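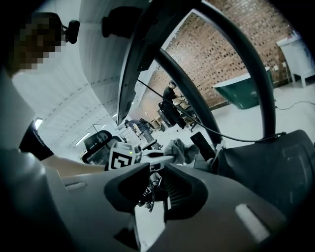
Figure 1. Indoor workspace, white ceiling, with one small ceiling light and one elongated one.

BUILDING OPERATIONS, UNIT 2
Light loss in indoor workspaces

Scope. These notes cover the drop in light level between the day a lighting system is installed and the day it is next serviced. Daylight and emergency lighting are treated in later units.

Terms
Illuminance: light arriving at a surface, per unit of area. Measured in lux.
Maintained illuminance: the lowest average level allowed before service is due.
Light loss factor: the level at the end of the service period divided by the level when new. Always less than one in a real room.

Sources of loss
Lamp output falls with hours of use. The rate depends on the type of lamp and on how hot it runs, and the loss is not recovered by cleaning.
Dirt on the fixture blocks part of the light and changes the direction of the rest. Open fixtures facing upward collect dust fastest.
Dirt on room surfaces lowers reflectance. A white ceiling returns much of the light that reaches it, so a room lit mainly by upward light suffers more from a dirty ceiling than a room with direct fixtures.
Failed lamps lower the average and make the pattern uneven. An average reading can hide a dark work surface under a failed lamp.

Worked case: Olmedo room
The floor area is 28 square meters. The average at desk height was 300 lux when new and 200 lux before service.
Light loss factor = 200 / 300 = 0.67
The light reaching the work plane fell from 8,400 lumens to 5,600 lumens. The readings alone do not show how much of the loss came from dirt. To separate the two, clean the fixtures and measure again with the same lamps in place. Whatever comes back is dirt loss.

Cleaning
Switch off the circuit and let the fixture cool. Remove loose dust first. Wipe plastic covers with a soft, damp cloth and light pressure. Grit held in the cloth will scratch a clear cover, and the scratches scatter light permanently. Change cloths between fixtures if the dirt is heavy.

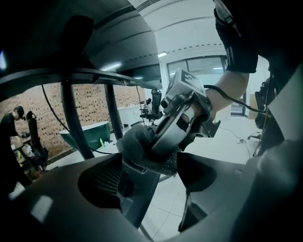 Figure 2. Gray cloth with a textured surface, bunched.

Repeat the readings at the same grid points, with blinds closed and lamps fully warmed up. Record meter height.

For next session: work the Palau room from the data sheet, using the same steps, and bring the February readings.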